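# Walusgate sticks-into-bin recordings: fault notes and data card

Read this before you train on the set. A jaw-width fault runs through part of it, and the first release said nothing about it.

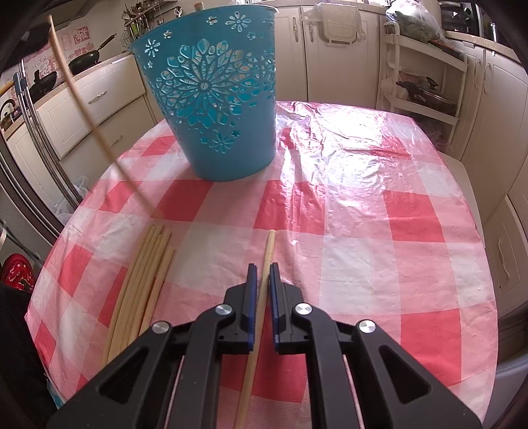
Still from the stick task: hand-held gripper over the table, blue bin behind.

## What is in it

1,129 recordings of one job, picking up wooden sticks from a kitchen table and putting them in a plastic bin. All of it was done by people holding the gripper, in home kitchens. The camera rides on the gripper, so you get the jaws and whatever they are pointed at. Each recording comes with a jaw-width track and a hand-pose track.

The sticks are thin and pale, and the gripper pads are ribbed and blue. A thin stick between two pads is a hard case for measuring width, which has a lot to do with what follows.

## What went wrong

The width track comes from a small sensor in the handle, read by Zotik, our logging program. Zotik takes a zero reading when it starts and treats that as "jaws shut". If the operator is holding the jaws even slightly apart at that moment, every later width in that recording is too small. Squeeze properly and you get a negative number.

Zotik was meant to refuse a bad zero. It clipped negative widths to nil and carried on. The log line said "calibration OK" every time, including the times it wasn't.

In July, Agnese Paju tried replaying some of the recordings on the bench arm at Ots. The arm shut its jaws well before it reached the stick, then pushed the stick across the table. On one replay the stick jammed upright between the rim of the bin and the wrist, the arm kept driving, and the bin went over the side. The force limit did not trip. We had set it for a heavier job and left it there, which was careless, and Agnese was standing closer than she should have been. She wasn't hurt.

The first explanation offered was glare. The tablecloth is glossy and checked and it throws back a lot of white light, and Gediminas Žukauskas argued that the pose tracker was losing its place. I didn't believe it then and I don't now. Pose drift would put the jaws in the wrong spot. It would not close them early. Glare may well be a problem in this set, but it is a separate one and we have not measured it.

## How much is affected

We went looking for recordings where the width sits at exactly nil for longer than a pick could explain. Aigars Bite wrote the check. It flags 11 percent of the set. I would treat that as the least it could be. A small bad zero doesn't get clipped for long enough to be caught, and we have no way of finding those short of watching the video.

Flagged recordings are marked `width_suspect` in the index. They have not been removed. Nor have they been "repaired", though you may see a fork called Stellska that says it has done so by adding a fixed offset. The offset differs from one recording to the next. Adding the same number to all of them makes a tidy graph and nothing else.

## Using it

- Video and hand pose: usable, with the caution on glare above.
- Jaw width: don't use it where `width_suspect` is set. Where it isn't set, spot check against the video first.
- Replay on a real arm: lower your force limit for this job, keep people outside the reach of the arm, and have someone on the stop button. Our filter is no safety measure.
- Success labels: these were ticked by the operator after each go. Assume some are generous.

## What changed

Version 2 of Zotik asks for a full squeeze and release before it will start, and stops on a negative width. It has been tried on our own grippers only. I would like to see it fail a few times on purpose before anyone calls the fault fixed, and that hasn't been done.

Maintained by Ilze Butkienė. Last edited November 6, 2021.

Comments

**Rhona Paterson**
We pulled the first release and lost a good while blaming our own controller for the early closing. Is there a list of recording numbers for people who can't re-download the whole index? Our link is slow.

**Ilze Butkienė**
Yes, `suspect_ids.txt` in the top folder. Sorry about the lost time.

**Gediminas Žukauskas**
Still think glare deserves a proper look. The back right of that cloth is nearly pure white in places.

**Aigars Bite**
Agreed, but it won't shut a gripper. Check threshold is in the script header if anyone wants to make it stricter. I would.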